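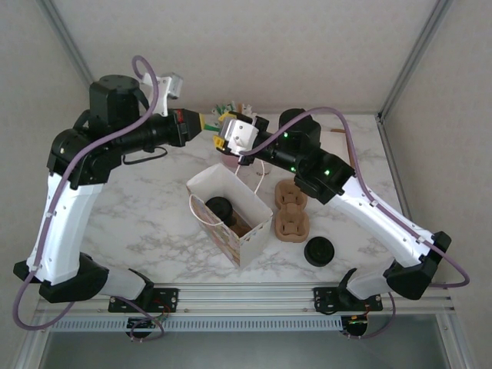
Figure 1. The two-arm station with the bag-packing task set out.

Drallcombe handling project: progress report to Calico
Mar 29, 2021

Work done this period
Most of our time went on recording demonstrations by remote control. The operator moves a pair of hand-held leader arms and the two arms on the rail copy the movement. We now have 557 usable recordings against the 700 agreed for this stage. A further 153 were thrown out, mainly for dropped items or a lag between leader and follower.

The current task is packing a paper gift bag. Items include round black pieces and moulded pulp cup carriers, and their starting places are changed between runs. Pendo Urio recorded most of the set. Gudrun Lie took over the checking and wrote the rules for when a run is rejected.

Problems
Rope handles remain the hardest part. They fall across the opening and operators lose time moving them aside. New operators also tend to close both grippers at once – we have changed the training sheet and now ask for seven practice runs before anything is saved.

Spending
In line with the plan. The replacement fingertips came out of the repairs budget.

Next steps
Finish the remaining recordings, then train the first model on the full set. We expect to send first results in May. We would also like Calico's view on whether the second task should still be tray loading, as the fixtures need to be ordered before then.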